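Tremedis 103 Equatorial Mount
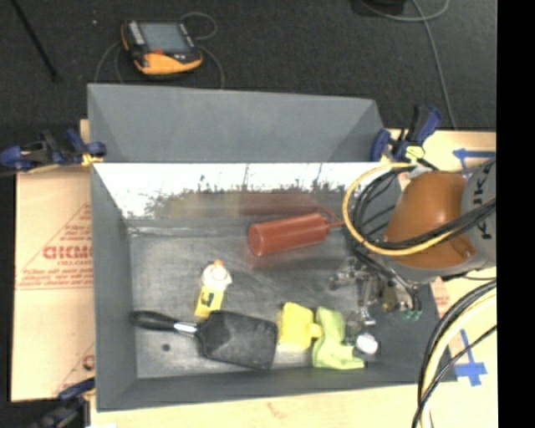
The Tremedis 103 is a motorized equatorial mount for visual observing and planetary imaging. It is built at Tarthorpe and sold as a mount head only, or as a kit with the Llewellyn field tripod. It follows the sky on one axis once it is polar aligned, and the second axis is used for pointing and for guiding corrections.

The 103 replaces the earlier manual model. The saddle and the tripod bolt pattern are unchanged, so owners of the older mount can move their plates and pier adapters straight across.

Who it suits

The mount is meant for an observer who sets up in the yard, works for a few hours and carries everything back inside. It holds a planet in view at high power without constant nudging. It also does well on the Moon, on double stars and on comets bright enough to show in a small refractor.

It can be used for deep-sky imaging with short focal lengths. For long exposures through a long telescope we suggest the heavier pier mount, which is listed on its own page.

Tracking rates

Sidereal, lunar and solar rates are built in. The rate button on the hand control steps through them, and the one in use is shown on the display. There is also a custom rate for comets and near-Earth asteroids. You enter the motion in right ascension and declination from a published ephemeris and the mount adds it to the sidereal rate. The custom rate is held until you change it or switch off.

Solar rate only sets the speed of the drive. Any telescope pointed at the Sun needs a proper full-aperture solar filter fitted over the front, and the finder must be capped or removed.

Drive

Both axes use a worm and wheel driven by a toothed belt. The belt keeps backlash low and is quieter than the gear train in the manual model's add-on motor. Worm mesh is set at the factory. It can be adjusted by the owner with a hex key, and the procedure is in the manual under Maintenance. Please read it before loosening anything. Most mounts that come back to us with stiff axes have been overtightened.

Clutches are hand levers. With both released, the axes should turn freely enough to balance the telescope properly. Balance in right ascension first, with the counterweight bar horizontal, then in declination.

Hand control and software

The hand control has 4 direction keys, a rate button and a dial for brightness. The display is red and dims far enough for dark-site use. The object list covers the planets, the Moon, the Messier objects and a selection of double stars chosen by Halina Bielecka, who wrote the original list for the manual model's printed guide.

The mount also connects by USB to a computer running Lovunix, our control program. Lovunix is a free download for mount owners. It imports orbital elements as a plain text file, which is the easiest way to follow a newly found comet or a close-passing asteroid. The import screen checks the epoch of the elements and warns you if they are old. Old elements are the usual reason for a missed asteroid — a close object can move well out of a low-power field when its elements are only a few weeks out of date.

Firmware is updated through Lovunix. Keep the mount on its power supply during an update and do not unplug the USB cable until the display returns to the start screen.

Polar alignment

A polar scope is included and sits inside the right ascension axis. The reticle has patterns for both hemispheres and an adjustable illuminator. For visual use, putting the pole star in its small circle is enough. For imaging, follow up with the drift routine in Lovunix.

The latitude and azimuth bolts have large knobs that can be turned with gloves on. Lock both after alignment, then check the polar scope again, as locking can shift the head slightly.

Power

The mount runs on 12 volts DC through a locking connector. A wall supply is included for use indoors or under cover. In the field, use a battery pack of the type sold for telescopes. A low battery shows first as a dimming display and then as uneven slewing. Tracking may go on for a while after that, but the pointing will not be reliable and you should park the mount.

In the box

Mount head
Counterweight bar and 2 counterweights
Hand control with coiled cable
Polar scope with illuminator
Wall power supply
USB cable
Hex keys
Printed manual

The tripod, battery pack and carrying case are sold separately. The kit version adds the tripod and its accessory tray.

Specifications

Type: German equatorial
Drive: belt and worm, both axes
Tracking: sidereal, lunar, solar, custom
Saddle: dual width
Guide port: yes
Computer connection: USB
Supply: 12 volts DC
Spare parts listed for this model: 86

Care and storage

Let the mount come up to room temperature in a closed case or bag if it has been out on a cold night. Wipe the outside with a dry cloth. Do not spray oil or cleaner into the axes. The bearings are sealed, and the worm grease should be left alone unless the mount is being serviced.

Store it with the clutches released. If it is going away for a whole season, take the counterweights off and remove the coin cell from the polar scope illuminator.

Service and warranty

The warranty is 2 years from the date of purchase and covers parts and labor. It does not cover water damage, reversed polarity or damage from a telescope heavier than the limit in the manual. Keep your receipt and the serial number, which is stamped on the underside of the saddle.

Service questions go to Caradog Morris. Orders for plates, adapters and other machined parts go to Lowri Ruddock. Both can be reached through the contact form, and it helps if you put the serial number in the first line. The French edition of the manual was prepared by Thibault Hervieu and can be downloaded from the manuals page.

Send the head without its counterweights when returning a mount for service. They are heavy enough to break through the packing and damage the hand control.

Availability

The 103 is in stock as a mount head. The kit version is waiting on tripods, and we expect to ship the next batch in March. Orders are filled in the order received, and cards are charged when the mount leaves the workshop.

Page updated December 1, 2023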